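Kinham Corner Set: Gallery and Review Notes

The Kinham corner set is used at Somden for pedestrian yielding checks on the Stundolura delivery robot. The gallery belongs with revision 2 of the scene practice guide, maintained by Esther Kashindye, and is meant for anyone who writes or signs off a simulated test scene. Full runs are kept in the Chege archive under the same set name. Two renders from the set follow. Both are daylight views near the corner building.

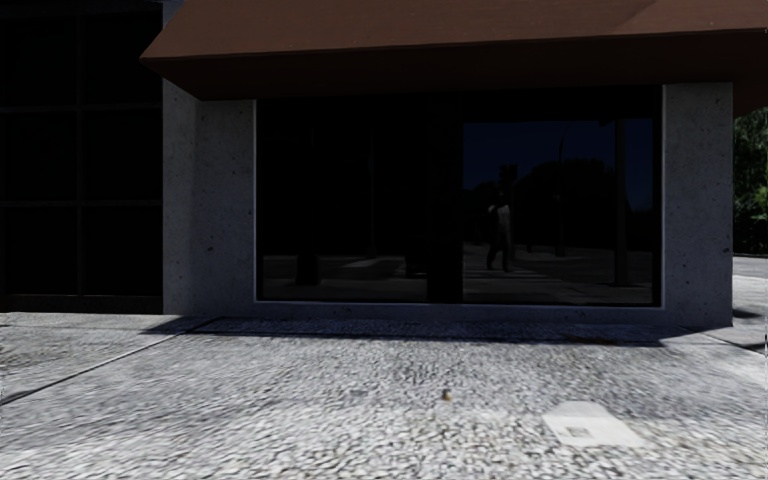

Glazed frontage under the roof overhang, with cobbles and a utility cover in front.

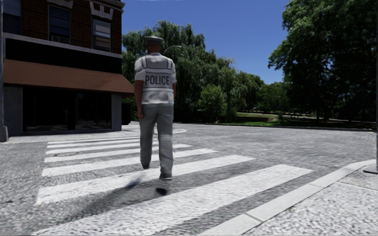 Officer on the crossing, vest marked POLICE, grass and trees on the far side.

Yielding rules in the guide are written against pedestrian state and position. A scene passes review only if both can be read from the scene log without reference to the render. The log entry for each pedestrian gives class, heading, surface underfoot and distance to the nearest curb. Class needs care at this corner. The figure on the zebra crossing wears a police vest and a peaked cap, and the guide requires uniformed figures to be logged as pedestrian first, with the uniform as a second attribute. A planner that handles the uniform only as a traffic control signal fails the check, including when the officer is facing away. Walking figures on a marked crossing have priority in every case, and the robot holds until the crossing is clear.

Reflections are covered in section 18. The shop window at the cobbles shows a walking person among reflected trees, and a detection placed behind the glass counts as a false position. Reviewers compare the detection with the logged figure before marking the fault. The glass must stay reflective in all variants of the set. Replacing it with a matte surface to clear a failed run is a change of scene and needs a new number.

Ground contact is checked separately. Where shoes and road do not meet cleanly in the render, as with the officer's feet, the logged contact height is taken as correct and the defect is entered under rendering. Small loose items on the paving, such as the brown one on the cobbles, are logged as debris and kept in place between runs.

Each release candidate is run through 900 variants, 180 of them with a reflective surface inside the detection range. Results are reported per rule. A combined score is not accepted for sign-off. Open faults carry over to the next candidate under their original numbers.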